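How to run a bed-sweeping demo at your open day

We ran ours at Orkano in September 2022 and visitors loved it - do try it!

1. Make up the bed with a checked sheet and prop a pillow at the headboard.
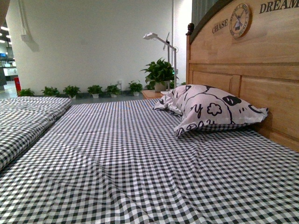 How close can visitors stand?
Keep everyone 3 metres back while the arms are switched on.

2. Let Halina Nowakowski's slow practice run be your guide, and talk people through each move as it comes. Start with the brush in one gripper and the dustpan on the sheet.

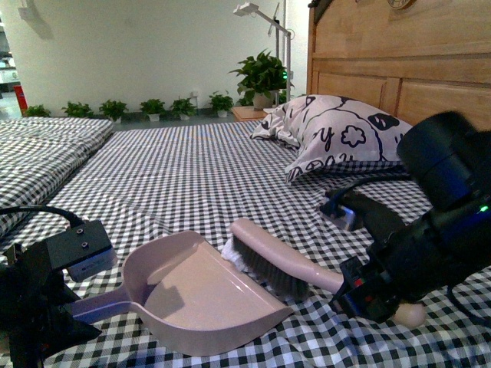 3. Invite questions, then go again - children always want a second turn!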